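Section 6: Sorting and labelling stock with the Jaseck label printer

Before you start
Load a full roll and close the lid until it clicks. Leave the printer switched on for the whole session.

1. Press MENU and choose New List.
2. Type a short name for the list, up to 12 characters.
3. Press OK. The light turns green.

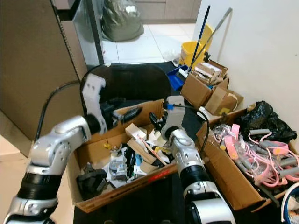

Can I change the name of a list later?
Open the list, hold MENU for six seconds and type the new name over the old one.

4. Enter the first item and press PRINT.
5. Tear the label upwards against the cutter.

Caution: do not pull the label while the motor is running.

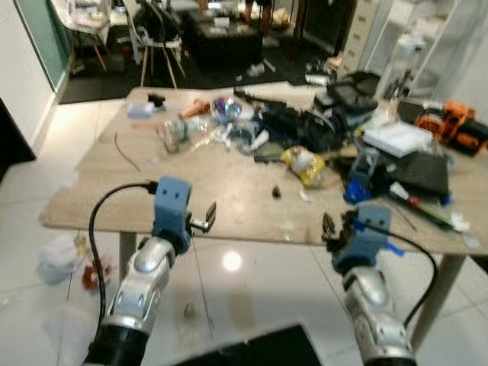
Labels stick best to a clean, flat face. Wipe it with a dry cloth and press the label down from the middle outwards. Where work is done at a wood-grain table as cluttered as this one, clear a space the size of the printer first and keep its paper slot free.

6. When the list is finished, choose Save and Close.
7. Print the summary strip and keep it with the stock book.

Note: the memory holds 15 lists. Delete old ones under MENU, Lists, Remove.
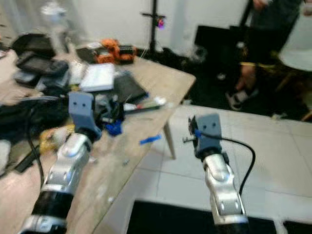

Abdelilah Slaoui writes that his summary strip came out blank until he turned the roll over, and asks for this to be added to step 7. The shiny side of the roll must face the lid. If the strip is still blank, clean the print head as shown in Section 13.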